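# Camera comparison, Naltside campus path

September 1, 2025

Welcome to our little gallery! Selim Ekinci and I have been meaning to put these notes up for ages, and since people keep asking which camera we'd pick for an outdoor delivery rover, it seemed kinder to share the whole thing than to keep answering by email. We tried two units, the Cultier wide-angle and the narrower Dridasis, on the same rover, along the same path, with the same controller settings. Emiliano Bustamante drove, and was very patient with us.

## Sun and shade

We wanted a stretch that would be hard on the exposure, and the path with the big tree on the right is about as hard as we could ask for. Shade close to the rover, bright patches farther on, and a white building that soaks up all the sun it can get.
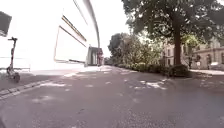
Cultier wide-angle, auto exposure. The asphalt keeps its fine grit even in the shade, which pleased us no end, but the sky and most of the curved facade have gone nearly white. Look at the building leaning outward on the left, too - that's the lens, and we left it uncorrected here.

## What we made of it

For following a curb, I'd take the wide view and live with the stretched edges. Araceli Collado disagrees (warmly, and at some length!) and prefers the Dridasis, mostly for the way it handled faces and signs on her bench at 5 meters. We did 5 runs with each, and the Dridasis lost the curb on two of them when the rover turned in close.

The bracket is the same for both cameras and takes four M3 screws. Use the short ones - the long ones touch the board. If you'd like the drawing, write to Covadonga Arrieta, who keeps the files for all of our mounts. Exposure locking is next on our list, and we hope to have that set up here in October.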